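Clemdale Community Centre
Household Supplies: Receiving and Storing Liquid Detergent

Residents who buy laundry or dishwashing liquid in multipacks are asked to follow the guidance below. It applies to the shared laundry and to the storage cupboards on the ground floor.

Open the outer plastic on a flat, clear surface at waist height. Spread the wrapping out under the bottles while they are being checked, so that any drips fall on the plastic. Bottles may be laid on their sides for a short inspection, provided the caps are fully tightened first.

Hold each bottle with one hand near the neck and the other on the lower body. Turn it slowly and look along the seams and beneath the cap. Leave any clear film on the cap in place until the bottle is needed.
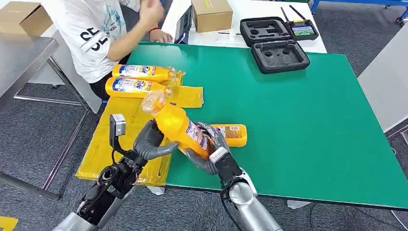
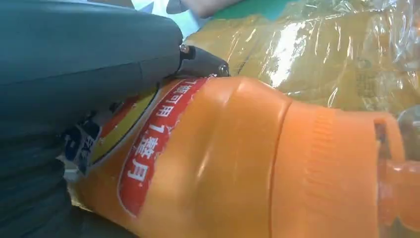
Once checked, bottles should be stored upright on the lowest shelf, labels facing out, behind a latched door. Detergent must be kept out of reach of children at all times and must never be decanted into drink containers.

Claims on a label about how long a bottle will last depend on load size and water hardness. Households should measure each dose with the cap or a marked scoop. A 1,360 mL bottle used at 40 mL per load will provide 34 loads.

Fold the empty wrapping and place it in the soft plastics bin beside the Marulanda Street entrance. Wipe the bench with a damp cloth and dry it before laundry is placed on it.

Questions about cupboard allocation may be directed to Tanvir Bhuiyan at the front office before 4 pm.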